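Les emballages : à quoi servent-ils ?
Dossier pour les 8-11 ans – Espace jeunesse du musée de Borport

Un paquet de mouchoirs, un sachet de graines, une boîte de pansements : presque tout ce qui entre dans une maison arrive emballé. 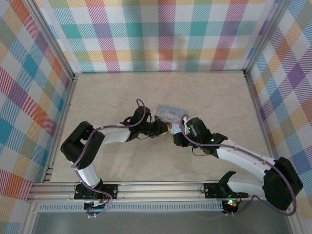

L'emballage est l'enveloppe qui entoure un produit entre le moment où il est fabriqué et celui où il est utilisé. Il peut être en papier, en carton, en verre, en métal ou en plastique. Certains produits en ont même plusieurs, placés les uns dans les autres.

Protéger
La première fonction de l'emballage est de protéger. Un biscuit laissé à l'air devient mou, car il absorbe l'humidité. Une feuille de papier se froisse, une compresse prend la poussière. Avant d'arriver dans un placard, un produit peut parcourir plus de 300 kilomètres en camion. Pendant ce trajet, il est secoué, empilé, posé puis soulevé de nouveau.

Les emballages souples, comme les sachets, prennent peu de place et pèsent très peu. Les emballages rigides, comme les boîtes et les bocaux, résistent mieux à l'écrasement. Le fabricant choisit selon ce qu'il faut protéger : on ne range pas des œufs dans un sachet.

Informer
L'emballage porte aussi des textes et des dessins. On y trouve le nom du produit, la quantité, parfois une date et un mode d'emploi. Pour les aliments, la liste des ingrédients est obligatoire. Elle est très utile aux personnes allergiques, qui doivent la lire avant de goûter.

Les couleurs jouent également un rôle. Le bleu pâle et le blanc font souvent penser à l'eau, à la fraîcheur ou à la propreté. Le vert évoque les plantes. Ces couleurs ne prouvent rien sur le contenu – pour savoir ce que l'on achète, il faut lire ce qui est écrit.

Pourquoi tant de rectangles ?
Observez les rayons d'un magasin : la plupart des paquets sont rectangulaires. Cette forme permet de les ranger côte à côte sans laisser de vide. Des boules placées dans une caisse laissent toujours des espaces entre elles, même lorsqu'on les serre bien. Les paquets plats ont un autre avantage, celui de pouvoir être empilés ou glissés debout, comme des livres.

À la maison, le même principe aide à ranger un tiroir. Les paquets plats se placent à la verticale, l'étiquette vers le haut, et chacun peut être retrouvé sans déplacer les autres.

Comment saisir un paquet souple ?
Prendre un sachet paraît très simple. Pourtant, si l'on serre trop fort, le contenu risque de se casser. Si l'on ne serre pas assez, le sachet glisse. Pour un paquet plat et large, il est préférable de le tenir par les deux côtés opposés. Le poids est ainsi mieux réparti et le paquet se plie moins en son milieu.

À vous d'essayer
Matériel : 5 sachets ou paquets vides et propres, une boîte à chaussures, une règle de 40 centimètres.
Mesurez la longueur et la largeur de chaque paquet, puis notez-les dans un tableau. Rangez ensuite les paquets dans la boîte, d'abord à plat, puis debout. Dans quel cas reste-t-il le plus de place ? Recommencez en ajoutant un objet rond et comparez.

Et après ?
Un emballage vide devient un déchet. Les consignes de tri varient d'une commune à l'autre et sont en général affichées près des bacs. Le papier et le carton se recyclent bien lorsqu'ils sont propres et secs. Le verre peut être fondu puis moulé de nouveau.

Petit lexique
Conditionnement : manière dont un produit est emballé pour être vendu.
Opercule : fine feuille qui ferme un pot.
Suremballage : emballage ajouté autour d'un produit déjà emballé.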